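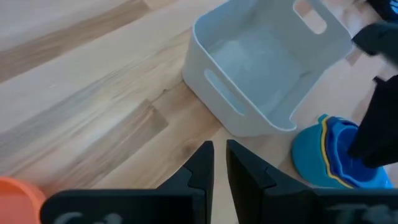
リンドラ 道具と置き場所の打ち合わせ 議事録
2024年6月29日 204号室
出席:アガット・ラングロワさん、ニマ・ジャラリさん、森(書いている人です)
欠席:西野さん(事前にメモをもらっています。途中で読み上げました)

今回も記録は森です。前回「議事録なのに短すぎて、何が決まったのか思い出せない」と言われてしまったので、今回は長めに書きます。長すぎたら次の人、お願いします……!

1 前回の宿題の確認

まず前回の積み残しから。棚の一番下に何でも突っ込んである問題、まだ解決していません。ニマさんが途中までやってくれて、布ものと紙ものは分かれました。残っているのは台所の小物とおもちゃで、ここが一番やっかいなんですよね。計量スプーンを探すとおもちゃが出てきて、おもちゃを探すと計量スプーンが出てくるという、あの一角です。

合鍵の件は済み。受付に戻してあります。札の字が消えかけていたので、アガットさんが書き直してくれました。

卓上の手入れ用オイルは、イルウッドのものを一本買いました。レシートは封筒に入れてあります。塗る日はまだ決めていません(4で話しました)。

あと、前回の議事録に「窓際の椅子を直す」と書いてあったのに、誰が直すのか書いてありませんでした。書いたのは私です、すみません。ねじを締めるだけなので、私がやります。

2 白い収納ボックスをどう使うか

議題の順番を入れ替えて、先にこちらを話しました。白いプラスチックの、短い側に持ち手の穴が開いているあのボックスです。

中に何を入れるかで、けっこう盛り上がりました。アガットさんはおもちゃ専用にしたい派。小さい子が自分で持ってこられるし、つるっとしているからさっと拭ける、とのこと。ニマさんは台所の小物を入れて卓まで運ぶお盆がわりにしたい派で、「だって毎回、棚と卓を何往復もしてるでしょう」と。わかる、それもすごくわかるんです。

私はどちらでもよくて、ただ両方に使うのだけはやめてほしいと言いました。おもちゃと粉ものの道具が同じ箱を行き来すると、洗う人(だいたい私)がつらいので。これには二人ともうなずいてくれました。

西野さんのメモはこうでした。
「箱は増やさないでほしいです。増やすと、箱を入れる箱がほしくなります。」
全員ちょっと黙りました。前科があるもので。

話し合って、こうなりました。
・白いボックスはおもちゃ用にする
・台所の小物は、今ある引き出しの手前側にまとめる
・運ぶときはお盆を使う(流しの横に立ててあるもの)
・箱の追加購入は当面なし。プレルタルムのカタログはいったんしまう

最後のは私が強く希望して入れてもらいました。あのカタログ、めくると全部ほしくなるんですよ。

ラベルを貼るかどうかも少し話しました。アガットさんは外側に絵のラベルを貼りたいそうです。字が読めない子にもわかるように。ニマさんからは、白い面にそのまま貼ると剥がすときに跡が残りそう、という心配が出ました。結局、紙の札をひもで持ち手の穴に通して下げることに。絵はアガットさんが描きます。ひもは裁縫箱の残りで足りるはず。

ひもの長さでまた五分くらい話したのですが、省略します。短めです。長いと引っぱる子がいます。

3 スタッキングカップ

重ねる青いカップのセットについて。黄色いのが混ざっているあれです。

重ねたまましまうか、ばらしてしまうか。見た目がすっきりするので私は重ねる派だったんですが、アガットさんの話を聞いて少し考えが変わりました。重ねてあると、小さい子はまず全部ひっくり返すところから始めるんだそうです。それで音がして、みんな笑って、また重ねる。つまり重ねてしまっておくこと自体が遊びの入口になっているという話で、なるほど、結論は同じ「重ねる」でも理由がぜんぜん違いました。

ニマさんは、洗ったあとにすぐ重ねると間に水が残るのが気になるそうです。それは確かに。なので、洗った日は伏せて並べておき、翌日の当番が重ねてしまう。翌日の当番がいない日は、その次に来た人。ここは「気づいた人」と書くと誰もやらないので(経験談)、はっきり「次に来た人」と書いておきます。

それから、カップで水遊びをしていいかどうか。夏が近いので毎年出る話です。流しでならよし、卓の上ではだめ、で一致しました。木の卓は水のしみが本当に取れません。去年の丸い跡、まだうっすら残っています。

カップを粉の計量に使うのもなしにしましょう、という確認もしました。私が一度やったからです。小麦粉をすくうのにちょうどよさそうだったんです。反省しています。

4 木の卓のこと

色の薄い木の卓は、今のところ大きな傷みはないというのがニマさんの見立てです。ただ、よく手をつく側がかさついてきているので、イルウッドのオイルを塗ったほうがいいとのこと。

塗る前に一日空けないといけないので、予定とのすり合わせが必要です。料理の日と続くと厳しいので、次の料理の日が終わってから。夕方に塗って、朝まで置く。においが苦手な人は翌朝も窓を開けてからどうぞ。

どのくらいの量を塗るかで、ニマさんと私の意見が割れました。私はたっぷり塗ってぴかぴかにしたい。ニマさんは薄く塗って布で拭き切りたい。アガットさんに決めてもらったら「ニマに一票」だったので、薄く塗ります。布はニマさんが古いシャツを切って持ってきてくれるそうです。

なお、使い終わった布は丸めてごみ箱に入れないでください。水で濡らして、広げて乾かしてから捨てます。油のついた布は熱を持つことがあるので、ここだけは本当に守ってほしいです。

鍋敷きの話もついでに出ました。熱いものを直接置かない。わかっていても、手がふさがっているとつい置いちゃうんですよね。卓の近くに鍋敷きをひとつ出しっぱなしにしておくことにしました。出しっぱなし公認です!

5 計量スプーン

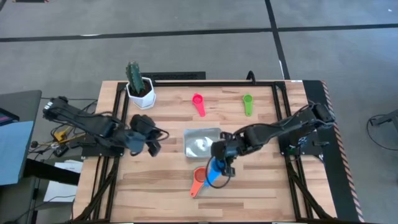

今日いちばん時間を使ったのが、このスプーンの議題でした。まさかスプーンでここまで話すとは。

色は青、オレンジ、ピンク、緑。問題は、色と大きさの対応を覚えている人と覚えていない人がいることです。ニマさんは完璧に覚えていて、見ないで手に取れます。私はいまだに毎回、柄の元を確かめます。初めて来た人はもちろんわかりません。

アガットさんの提案は、引き出しの内側に対応表を貼ること。色を塗った丸を並べて、横に大きさを書くだけの簡単なもの。これは全員賛成で、その場で決まりました。表は私が作ります。色鉛筆、ちょうどいい緑があったかな。なければアガットさんに借ります。

次に、レシピの書き方。うちのレシピカードには「オレンジで二杯」と書いてあるものと「大さじ」と書いてあるものが混ざっています。子どもと一緒に作るときは色のほうが断然伝わるんですが、家に持って帰って作る人には色で書かれても困りますよね。両方書く、で決まりました。カードは全部で75枚あるので、一度には無理です。使ったカードから順に書き足していきます。

ニマさんが「ピンクと緑がいつも別々の場所から出てくる」と言っていて、たぶん使ったあとに誰かが(私かも)水切りに置いたまま、一本だけ先に片づけるせいです。輪でつなぐ案も出ましたが、つなぐと混ぜるときにじゃらじゃらして邪魔だという反対があり、見送りました。かわりに、引き出しの手前に仕切りを置いて、スプーンだけの場所を作ります。色がそろっていなければ一目でわかるので、そこで探す。

チョンのふりかけ瓶についていた小さなさじが引き出しに入り込んでいる件は、捨てるかどうかでもめました。ニマさんは「いつか使う」、アガットさんは「そのいつかは来ない」。とりあえず瓶の横に輪ゴムでとめておき、12月まで誰も使わなければ処分します。

6 小さなステンレスの器

四角い小さなステンレスの器は、これまで卵を割る、砂糖を量る、子どもがボタンを入れる、と何でも屋のように使われてきました。便利すぎるのも考えものです。

西野さんのメモに「ボタン入れはやめましょう」とあり、読み上げたところ異議なし。台所専用になりました。ボタンは空き瓶に移します。

器は料理のとき、材料を入れて卓の真ん中に置いておくのがよさそう、という話になりました。端に置くと腕が当たって落とすんです。落とすとすごい音がします。音だけは立派なんです、あれ。

しまうときは引き出しの中、スプーンの仕切りの隣へ。洗ったらふきんで拭いてからでお願いします。拭かないと水の跡がついて、あのぴかっとした感じがなくなってしまうので(これは私のこだわりです)。

7 サボテン

六角形の白い鉢の、背の高いサボテンについて。議題には入れていなかったんですが、アガットさんが「これも話したい」と。

まず水やり。誰がいつやったのかわからず、やりすぎている疑いがあります。私もやっています。ニマさんもやっていました。アガットさんまで……。三人がそれぞれ「自分しかやっていない」と思っていたのでした。よく枯れずにいてくれたものです。

今後はニマさんひとりに任せます。ほかの人は、どんなにのどが渇いていそうに見えてもやらないこと。

場所は今のまま、卓の奥の左の角で続けることになりました。小さい子が来る日は手が届くかもしれないので、そのときだけ棚の上に上げます。鉢を持って上げ下げするのは大人の仕事です。とげは触ると普通に痛いです(触った人の感想)。

名前をつけようという話も出て、候補がいくつか挙がりましたが決まりませんでした。次回に持ち越し。

8 次の料理の日

作るのは蒸しパン。材料を量るところを子どもにやってもらうので、スプーンの対応表はそれまでに貼っておきたいです。がんばります。

申し込みは今のところ17人です。18人で締め切るので、あとひとり。ただ兄弟で来たいという問い合わせがひと組あって、その子たちを受けるとひとり超えます。アガットさんが先方に連絡して、下の子はおもちゃ側で遊ぶのでもいいか聞いてくれることになりました。それでよければ料理の人数には入れません。

おもちゃ側には白いボックスを出しておきます。カップはその中。料理側とは敷物で分けます。粉のついた手でカップを触りに行く子が毎回いるので、手ふきは敷物の手前に置く。

卓の上には先に器とスプーンだけ並べて、粉はあとから出すことにします。粉を先に出すと、説明の前に袋に手が入ります。前回の惨状を覚えている方は、深くうなずいているはずです。

片づけの順番もここで確認しました。先に卓の粉を乾いた布で集めて、それから濡れ布巾。逆にすると板の目に粉が詰まって、爪楊枝でほじることになります。ニマさんが前回それを延々やっていました。

9 そのほか

流しの下のスポンジ、替え時です。次に買い物に行く人が買ってください。色は何でもいいです。

ニマさんから、照明のスイッチの横に貼ってある注意書きが古いという指摘。剥がします。新しいのは作りません。貼り紙が多すぎて誰も読んでいないので。(対応表は別ですよ!)

アガットさんから、お茶の時間をもう少し早くしたいという要望。次回から、議題の半分が終わったところでお茶にします。今日はスプーンの途中でみんな疲れてきていました。

やること一覧
森:計量スプーンの対応表、窓際の椅子のねじ、ボタンを空き瓶に移す
アガットさん:ボックスに下げる絵の札、兄弟参加の連絡
ニマさん:オイル用の布、引き出しの仕切り、サボテンの水やり
西野さん:蒸しパンのレシピカードに色と大さじの両方を書き足す(欠席中に決めてごめんなさい、よろしくお願いします)
次に買い物に行く人:スポンジ

次回は料理の日のあと、同じ部屋で。サボテンの名前、考えてきてください。記録はニマさんの番です。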